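Chapter 7
Choosing Between Grippers

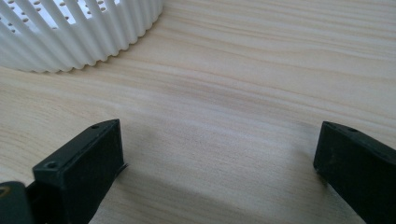
Figure 7.1 A two-finger gripper, open, on a wooden tabletop. A white ribbed container stands at upper left.

If you have ever reached for a cup in the dark, you already know a good deal about gripping. Your fingers spread a little wider than they need to, they close until something pushes back, and then (without any thought on your part) they decide how hard to squeeze. A gripper has to get through the same steps, and it has far less to work with, so the shape of its fingers matters more than most newcomers expect.

In this chapter we will set two hand-held grippers side by side, the Rustar and the Drellwood, and put them through the same 30 household tasks. The trials were run by Njål Backlund and his students at Hutomton, who logged 844 grasps in all, 578 of them with the Rustar. You will notice right away that those numbers are lopsided! We will come back to that in Section 7.2, where we talk about how to compare two tools fairly when one of them has had a good deal more practice.

Before you read on, take a moment with Figure 7.1. Look at the gap between the two fingertips and at the flat faces on top, and jot down which objects in your own kitchen you would trust to a pair like that. Keep your list handy, as you will need it for the first exercise.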